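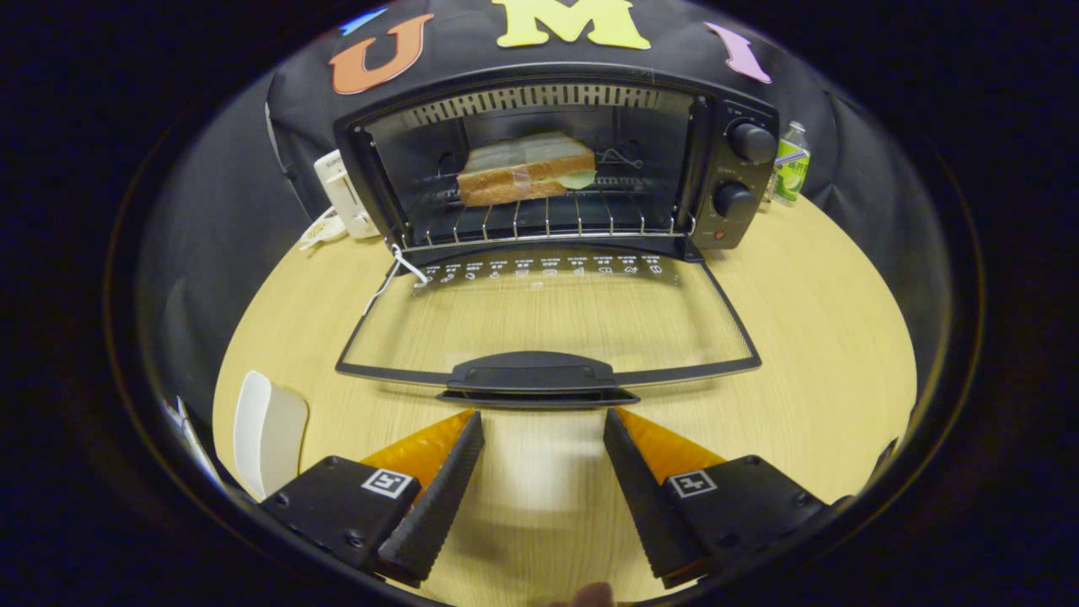 Kirsten MacPherson wrote on 6/18/22:
> The workshop at Tangen has finished printing the second pair of fingers
> for the hand-held gripper. Before the bench is booked again, could the
> list confirm whether the toaster oven task stays in the Vida build plan?
> My concern is the door. Folded down, it leaves a long reach to the rack,
> and the finger mounts may touch the handle.

Dear Kirsten, dear members,

The toaster oven task remains in the plan. The following points apply to all builders until further notice.

Clearance at the door handle is to be checked by hand before each session, with the oven unplugged. Members who find contact should shorten the mounting block by 3 mm and report the change to this list.

The orange fins are to be printed from the current file only. Part 215 has been withdrawn – please discard any copies held at home. The toothed pads are unchanged.

Markers must be fixed flat to both mounting blocks. A lifted corner was the cause of the tracking errors reported in February.

Requests for bench time at Tangen should be sent to me directly and should state the build number.

Regards,
Sizwe Mahlangu
Vida shared workshop list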